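Reheat times and the Belstead problem

I have moved the sourdough schedule to Wednesday nights, mostly on account of the oven. The Belstead is a small wall unit that came with the flat, and it reports its temperature with a confidence it hasn't earned. The display says it has reached the set point well before the stone has. A cheap probe thermometer clamped to the middle rack settled that question in September, and I have ignored the display ever since.

The more useful finding concerned recovery. Opening the door to load a loaf costs a lot of heat, and the air comes back quickly while the stone does not. With a 600 gram dough on the stone, the underside was pale and slightly gummy even when the top was well colored. I had been blaming the flour. I changed from Godby strong white to a stoneground flour and back again, which wasted two weekends and a fair amount of rye.

What fixed it was a longer soak. I now leave the oven at full heat for 70 minutes before the first loaf goes in, and I load through a gap just wide enough for the peel. The second loaf waits in the fridge until the stone has had time to catch up.
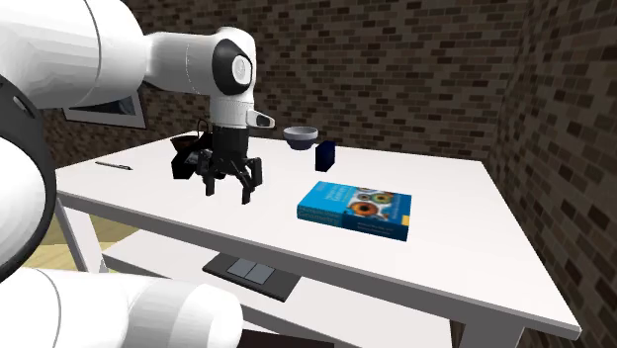 Hydration was the other variable. Réka Hajdu, who taught the evening class where I picked all this up, works by feel and does not own a scale. I can't do that. I weigh everything, including the starter, and I hold the water at 70 percent until the rest of the process is stable. Raising it before then only adds a second unknown. A wetter dough spreads more on the stone, and I could not tell from the finished loaf whether the spread came from the water, the shaping or a late bake.

Proofing is less settled. I use 6 hours on the counter, then overnight in the fridge in a cloth-lined basket. In a warm kitchen that is too long, and the dough sticks at the seam. Olga Espinoza suggested rice flour in the basket, which does work – it doesn't absorb into the dough the way wheat flour does. It also gets everywhere.

The next thing to test is steam. A tray of boiling water on the floor of the oven gives a good first burst, but it cools the lower element and I'm back to the pale base. A covered pot avoids the tray entirely and limits me to round loaves. I have a Clunero pot on loan until the end of the month, and I'll bake the same dough in it and on the stone and weigh both loaves once they have cooled.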